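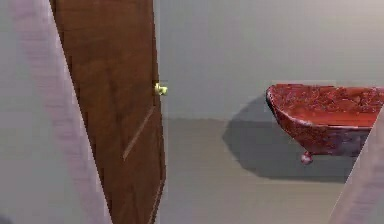 Sandra Crabtree
Doveo 仿真组，Ploro 数据集维护人

首页 项目 数据 博客 联系
2018年12月5日 Sandra Crabtree 发布
阅读时间 14 分钟

Ploro 过门数据集说明（重发版，请先读完“幽灵门”那一节再下载）

先说最要紧的：如果你手上的 Ploro 是九月份那一版，请停用。不要拿它训练任何会上真机的策略，拿来做离线对比也最好别，除非你就是想研究坏数据。那一版里有一批回合，画面上的门是开着的，物理引擎里的门却停在另一个角度。我们自己踩了坑才发现，真机撞了一次门，没伤到人，门框掉了一块漆，Zamani 的前保险杠裂了一道。事情不大，可我现在想起来还是有点后怕，因为当时走廊另一头是有人在走动的。

下面我尽量把来龙去脉讲清楚，顺便把该写的数据说明补齐。原来那份 README 只有半页，是我赶着发布写的，很多字段解释都没有，为这个我收过不少邮件，对不起大家了！

这是什么数据

Ploro 是一批在 Vasside 仿真器里采的移动机器人过门数据。任务很朴素：机器人从门外出发，看见门，判断能不能过，能过就过去，停在屋里的目标点上；过不去就停下来报告。没有抓取，没有推门拉门，门在一个回合里是不动的。我们当初就想把“看门”和“开门”这两件事拆开，先把前一件做好，所以请不要问我为什么没有门把手的抓取标注，真的没有（门把手在画面里倒是常常能看见，像开头那张里的黄铜圆把手，渲染得挺亮）。

房间是程序拼的。墙和地面都很素，屋里放一两件大家具，颜色材质随机抽，所以你会看到一些谁家也不会买的组合。红色的爪足浴缸就是抽出来的，我个人很喜欢它，组里管那类房间叫“红浴室”。放大件的目的是让门后的可通行区域不那么单调，让策略学会过了门还得接着看路。

每个回合包含：

彩色图像，机器人前向视角
深度图，和彩色图像对齐
底盘位姿和速度指令
门的渲染角度，字段名 door_vis
门的碰撞体角度，字段名 door_col（重发版新加的，下面会讲）
接触事件日志
回合结果，success、stopped、timeout 三种

字段单位统一是米、弧度、秒。旧版里门角度有的文件写的是度，这个也改了，算是顺手。

幽灵门是怎么回事

毛病出在回合重置的顺序上。Vasside 每次重置场景，要干一串事情：清家具、换材质、抽门角度、摆家具、放机器人。门有两份表示，一份给渲染用，一份给碰撞用，正常情况下它们挂在同一个铰链节点下面，铰链转多少，两份一起转多少。

我在九月发布之前改过一版加载逻辑，想省掉每回合重新建碰撞体的时间。改法是把碰撞体缓存下来，重置时只更新变换。听着没毛病吧？我也这么觉得。问题是更新变换那一步排在了抽门角度的前面，于是碰撞体拿到的是上一个回合的角度，渲染拿到的是这个回合的角度。画面里门大开，碰撞体还停在上一回合那个位置，可能也大开，可能半掩，也可能关得死死的。

而且它还不是每回合都错！只有在房间模板没换的时候才会走缓存。换了模板就会重新建碰撞体，角度就对了。这就是为什么抽查了好几次都没抓到：我抽查喜欢从每个模板的第一个回合抽，而第一个回合恰恰永远是好的。写到这里我脸都红了。

结果就是数据里出现两类怪东西。

第一类，看着能过，过不去。机器人朝着敞开的门走，在门口撞上一块看不见的板，停住，后退，再试。脚本专家的设置是最多连续重试 7 次，然后判超时。从图像看，这就是一个机器人对着空门口反复磕头。这一类其实比较好发现，结果那一栏是 timeout，策略学了以后最多变得胆小。

第二类要命得多：看着过不去，过得去。渲染出来的门半掩着，缝很窄，可碰撞体停在上一回合的大开角度。脚本专家规划路径用的是碰撞体，它根本不看图，于是大摇大摆地从门板中间穿过去，到目标点，记一个 success。接触日志干干净净，一次碰撞都没有，因为物理上确实没碰到任何东西。你要是只看结果和日志，这是最漂亮的一种回合。

策略从这里学到的是：半掩的门，门板那块地方可以直接走。

真机上发生了什么

训练好的策略部署到 Zamani 底盘上，在我们楼里的走廊试。前面几趟都是大开的门，过得很顺，大家都挺高兴。后来 Bernardo Loureiro 把一扇办公室的门拉成半掩，想看看它会不会停下来报告。

它没停。它对着门板加速了。

Bernardo 手里有急停，他按了，但是按下去的时候保险杠已经顶到门上。门往里弹开，回弹的时候碰了门框，漆就是那时候掉的。整件事大概就一眨眼。事后我们复盘，有几条是跟数据没关系、纯粹是我们做事不仔细：

测试的时候底层的激光避障被关掉了。关它是因为它在窄门口太保守，老是误停，影响我们看策略本身的表现。关可以，但关了就该把限速一起降下来，我们没降。

门后面没有事先确认有没有人。那间办公室当时没人，这纯粹是运气好。

急停是按了，可是按的人站在机器人侧后方，看不清保险杠和门的距离。现在的规矩是站在能看到间隙的那一侧，另外再有一个人管门后。

这三条都改进测试流程了，放在仓库的 safety 目录下，想拿我们的策略上真机的朋友请务必看。我知道大家都不爱看安全文档，我自己也不爱看，看一眼吧，很短的。

怎么找到的

一开始我们怀疑的是感知，觉得走廊光线跟仿真差太远，深度在门板边缘有空洞之类的。Bernardo 为这个调了好几天深度滤波，调完再放到限速很低的条件下试，还是往门板上凑。然后怀疑策略过拟合，换网络，换随机种子，都一样。换什么都一样，这时候就该怀疑数据了，可是我那时候嘴很硬，我说数据我查过的。

最后是 Bernardo 把训练集里所有 success 的半掩门回合按顺序播给我看。播到红浴室那一段，机器人的视角直直地往棕色木门的木纹上贴过去，整幅画面全是木纹，然后木纹一下子没了，镜头已经在屋里了，旁边是浴缸。我盯着屏幕看了一会儿，说，哦。

（渲染的门板是单面还是双面这件事也帮了倒忙。我们用的门是双面的，穿过去那几帧会被木纹糊满，而旧的质检脚本会把纹理过于单一的帧当作坏帧丢掉。证据就这么被质检脚本自己清掉了。Bernardo 播的是没过质检的原始录像，不然到今天也不一定看得出来。）

受影响的范围

旧版一共 900 个回合。重新核对之后，确认是幽灵门的有 151 个，两类都算在内。剩下还有一些零碎毛病，比如目标点落在家具里面、位姿记录中断、深度和彩色差一帧，也一并拿掉了。重发版保留 714 个回合。

核对的办法是用旧的随机种子把每个回合重放一遍，同时记录渲染角度和碰撞体角度，再对比两者。能重放多亏当初把种子存了下来，这大概是整件事里我唯一做对的地方。

被拿掉的回合没有删，放在单独的压缩包 ploro_ghost 里。有几位朋友来信说想用它做异常检测，那很好，请用，但是麻烦不要跟主包混放在同一个目录。文件名前缀我已经改成 ghost_ 了，加载脚本看到这个前缀会直接报错退出，要加一个很长的参数才能读。那个参数是故意取得那么长的。

重发版改了什么

重置顺序改了，先抽门角度，再更新碰撞体。缓存还留着，因为确实快。

每一帧都写 door_vis 和 door_col。按道理它们应该永远相等，写两份很浪费，可我现在就是想浪费这一点空间。加载脚本读进来的第一件事就是比较，不等就拒收。

质检不再丢弃单一纹理的帧，改成标记，并且要求人去看。

新增一项穿透检查：从相机位置到下一帧相机位置连一条线，用渲染网格（注意，是渲染网格，不是碰撞体）做相交测试。碰到门板或者墙就报。脚本在 tools 目录下，跑得有点慢，笔记本上请耐心点，可以先去吃饭。

抽查改成随机抽，不再从每个模板的头一个开始。Bernardo 写的抽样脚本，他不让我碰，我尊重他。

还没解决的问题

说几个我知道但是还没动的，免得你们发现了以为又出大事。

家具的落地高度偶尔对不齐。有些视角下浴缸看着像略微悬着，底下的影子又大又深，拖到旁边墙根去了。模型原点和脚底之间的偏移还没有逐件校过，影子软硬的参数也还是默认值。对过门任务影响应该很小，可如果你打算用这批图训练接触点或者支撑关系，请换别的数据。

门框的颜色变化太少，基本都是偏灰偏淡的一类，对深色门框的泛化我心里没底。我们楼里的门框刚好也是浅色，所以真机测试也测不出来这个问题。

没有玻璃门。没有双开门。没有门槛。没有人和动物，也没有正在动的门，最后这一条请特别留意：用这批数据训练出来的策略对一扇正在关上的门没有任何概念。

光照只有均匀的顶光。逆光、黑走廊、窗户直射，一概没有。

适合拿来做什么，不适合拿来做什么

适合：静态门口的可通行判断，门角度估计，仿真数据质检方法的测试，还有给学生当反面教材（我认真的，拿去用，署不署我的名字都行）。

不适合：直接训练后上真机，中间不加任何独立避障。哪怕是重发版，哪怕角度全对，也请不要这么干。图像策略说能过，激光说不能过，听激光的。

也不适合用来给不同机器人的通过率排名次。碰撞体用的是 Zamani 的底盘外形，换个宽一点的车，很多标了 success 的门口是过不去的，你得自己用外形重算，字段 gap_width 就是给你算这个用的。

已经用了旧版怎么办

模型权重请一并作废，不要想着在上面微调回来。我们试过，微调之后大开的门没问题，半掩的门大部分时候会停，偶尔还是往上凑。“偶尔”放在真机上是不能接受的。从头训吧，数据不大，训起来也不久。

如果论文或者报告里引用了旧版的结果，改个版本说明就好，需要我出一份书面说明的，写信给我，我来写，不麻烦的。

如果你们的机器人也撞过门，不管是不是用的我们的数据，也很想听听。Bernardo 在收集这类记录，他最想要的是原始录像，没剪过、没过质检的那种。

下载和加载

主包解压后运行 tools 里的 verify 脚本，它会核对文件校验和、比较两个门角度、确认目录里没混进 ghost_ 开头的文件。三项都过了才会生成索引，没有索引加载脚本不干活。旧版的索引文件不兼容，请删掉，不要改后缀名硬塞进去（有人试过，就是我）。

路径里别带空格。Windows 下没有完整测过，能跑的话告诉我一声，不能跑也告诉我一声，最好附上报错。

有问题在仓库提 issue，标题里写上版本号和回合编号，我看到就回。跟安全有关的请在标题前面加“安全”两个字，这种我和 Bernardo 都会收到提醒。

返回顶部 上一篇 下一篇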